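Teaching the arm to take a desktop apart, part 3

Tue 7 May

The plan has stayed the same since the first post. I want the arm at the Narnthorpe workshop to pull parts out of an old desktop and put them in a tray, then do the same thing in reverse. Last time I finished the mounting and the cabling. Now there is a PC on the bench.

It's a Dell workstation on its side with the panel off. I like this board for practice because it has plenty of memory slots and an ordinary lever-type CPU socket. I use a wrist camera and a fixed one at the bench. The wrist camera does most of the work close in, so I spent the first evening just moving the gripper over the board and checking what it could see.

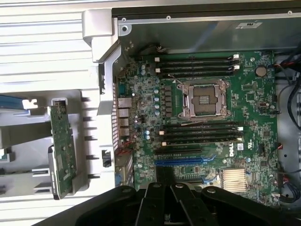 Wrist view with the socket open. The fingers are pointing at the blue slot.

The socket is the part I worry about. Those contacts bend if you look at them wrong, so the arm isn't allowed below a fixed height over that area unless the program asks for it by name. I call that file Wadent. It's 673 lines long and most of it is limits.

For the first rounds I didn't want to use a real board at all. I printed a flat gray plate with a raised socket frame, a long memory slot and a couple of other fixtures, so the arm could push too hard on something cheap. The processor on it is real, and so is the Quadro K620. The hard drive is a normal 3.5-inch in its blue caddy. The plate took me two tries. The memory slot was too tight on the first one, and filing it made it worse.

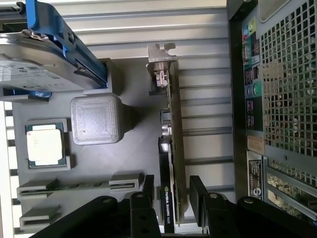

The tray

Picking parts up is only half of it. They have to land somewhere the arm can find again, so the tray is printed too, with a recess for the processor and places for the memory and the drive to stand upright. Standing parts are easier for a two-finger gripper than flat ones.

The print took 32 hours over a weekend. I named the layout Uvel so I would stop calling the files tray_new and tray_new_new. The processor recess is the bit I got right the first time. The memory clips I've redrawn and will probably redraw again in June.

Light is a bigger problem than I expected. The tray is pale, the bench is pale, and the wrist camera sets its exposure for the black gripper in front of it. Edges on the far side of the tray wash out.
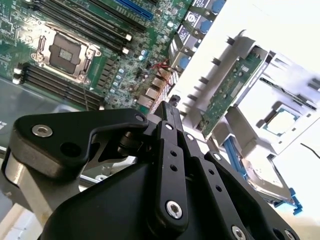

Board on one side, tray on the other. Note how bright the tray gets.

I'm going to try a diffuser on the lamp before I touch any code.

Where it stands

The motion planner (Ochoa, same one as in part 2) now keeps a log of every move, up to 2000 lines a session. I cap the speed at 300 mm per second away from the case and much lower inside it. Cables are the next thing. The arm treats them as if they aren't there, so for now I tie back what I can before a run.
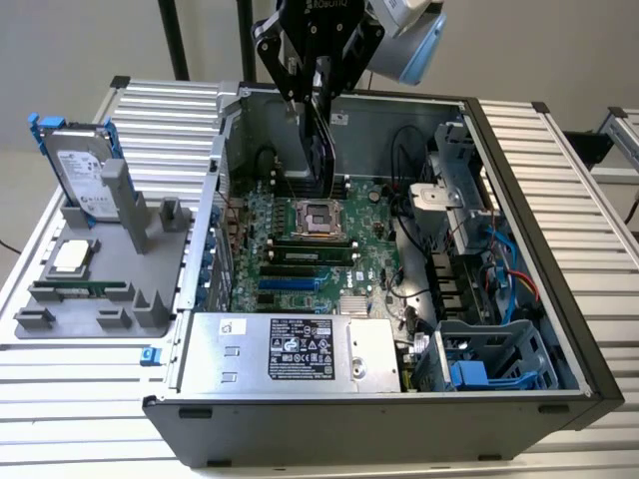 The bench from the fixed camera: tray on the left, tower in the middle, gripper over the back of the case.

Next post will be memory only, one module, out and back in. If the clips hold I'll put the tray files up with it.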